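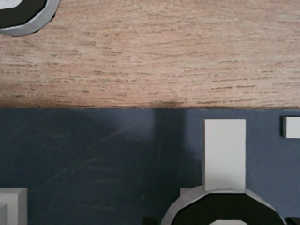 Water marks on an oiled worktop: sand the whole thing or only the patch?
Posted in Kitchens and Joinery

Damian Prantl
I have a solid oak worktop, 2223 mm long, fitted by the previous owners. It was oiled at some point but I do not know with what. Beside the sink there are grey-black marks, one ring and a wider stain running along the grain. Water no longer beads anywhere near it. Further along the surface is sound.

I have a random orbital sander and discs in 120, 180 and 240. Can I sand and re-oil the area by the sink only, or will it always show? Also, is the black colour rot? A screwdriver tip does not sink in.

3 replies

Evdokia Raptis
It is not rot if the wood is hard. Oak contains tannin, which reacts with iron and water and goes black. A wet tin or a steel pan left standing is the usual source.

Sanding takes off the surface staining but the black often goes deeper than you want to sand. Use oxalic acid, sold as wood bleach:

Sand the full width of the top, front to back, at 120, then 180. Stop there, as finer grits close the surface and the oil sits on top.
Mix the crystals in warm water as per the packet. Gloves and eye protection. Do not use a metal container.
Brush over the whole sanded area, not the mark alone, or you will get a pale patch.
Leave until the black fades, rinse twice with clean water and let it dry overnight.
Go over lightly at 180 by hand with a dust mask on. Dried residue is unpleasant to breathe.
Oil thinly, wipe off all excess after 15 minutes, repeat the next day. Three coats minimum by a sink.

A part repair will look lighter at first. Mine took from May until the end of summer to even out. If there is a joint between boards, stop the sanding there.

Lay used oily rags flat outdoors to dry before binning them. They can self-heat and catch fire.

Igor Śliwiński
just do the whole top, it's one Saturday. I went down to 400 grit on mine and it feels lovely

Melina Sotiropoulos
Agree with Evdokia on 180. At 400 the oil hardly goes in. Check the underside round the sink cut-out as well. If the end grain there is bare, the marks will come back whatever you do on top. Seal it with the same oil, four or five coats, and renew the silicone afterwards.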